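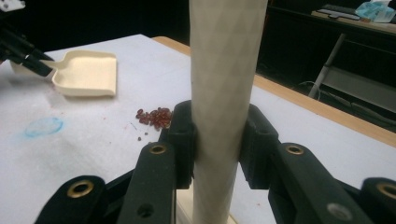
Call for participants: two-gripper cleanup build, Skament workshop

Skament is a shared workshop on Fallon Street. The Stelside build is a pair of hand-held grippers, used one in each hand, for recording tabletop chores that a home-built arm will later be trained to repeat. The current task is clearing spilled dry beans from a covered table with a dustpan.

We need 2 more people for the October block.

What the work involves
Sessions run 100 minutes, starting at 6:30 p.m. You operate both grippers – one holds the dustpan, the other handles whatever else the task card calls for. Each run is reset by hand. Between runs you log the task number, the outcome and any slip at the finger pads. Plan on about 34 runs per session once you are up to speed.

Requirements
Steady use of both hands for the full session. Able to stand at a low table. Basic hand tools: you will be tightening link fasteners and swapping pads. No programming needed, though anyone who can read a Python traceback will get extra work if they want it.

Useful but not required
Experience with printed linkages, brass eyelets or light sheet metal. Someone who has tuned a parallel gripper before would be welcome on the Carbone revision, where the outer links still flex under load.

Terms
Unpaid. Participants get bench access for the length of the block and a copy of the link drawings. Recordings cover hands, tools and table only.

To apply
Write to Isauro Manríquez at the workshop desk, box 3443. Give your available evenings and one build you have finished – a short note is enough.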